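Home & Garden Help > Kitchen and Dining > Furniture care

White haze on a dining table that won't buff out

Jolene Hinds
Posted 08/07/2023

Hi everyone! We bought a secondhand dining table from a family over in Ngata, and I love it to pieces, but there's a cloudy patch near the middle that's been driving me up the wall. My sister put a casserole down without a trivet (I've forgiven her, mostly) and the haze was there when we cleared up. I've tried a dry cloth, then a damp one, then a dab of olive oil that only made it smell like salad. The seller thought the finish was lacquer but couldn't swear to it. I paid $163 for the table and a refinisher quoted me $387, so I'd dearly love to fix this myself. Is there something gentle I can try first?
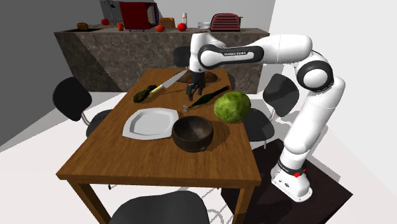 Tipene Te Moana
Lacquer or not, leave the oil alone for now, Jolene. White marks like that are usually moisture caught in the finish, and oil on top makes it harder to get out. Wipe it down with a little mild dish soap, dry it well, and give it 2 days before you try anything else. I had one fade by itself in August, when the house was good and warm.

Bronwyn Ellery
I went through this with my mother's table, so you have all my sympathy! What worked for me was a clean cotton dishcloth laid over the mark and an iron on its lowest setting, no steam, moved in slow circles for a few seconds at a time. Lift the cloth and look each time – it's easy to get carried away.
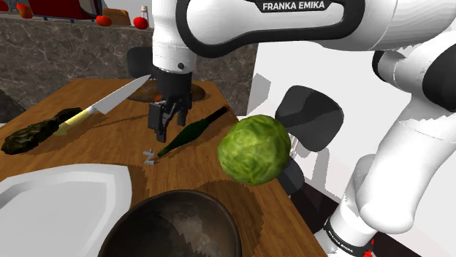

Heat marks come back if your habits don't change, and I say that as somebody who did the same table twice. I keep a stack of cork mats right by the stove now, where my hand falls on them. Do clear yourself some space before you start with the iron, too, because a wooden top cluttered with kitchen things like that one is no place to be dragging a hot cord across. Once the mark has gone, let the wood rest overnight and then put on a thin coat of paste wax. I use Hondwood, and a tin lasts me ages – buff with the grain and don't be stingy with the elbow grease.

Deepak Thakur
mayonnaise. leave it on for 50 minutes and wipe. worked on my desk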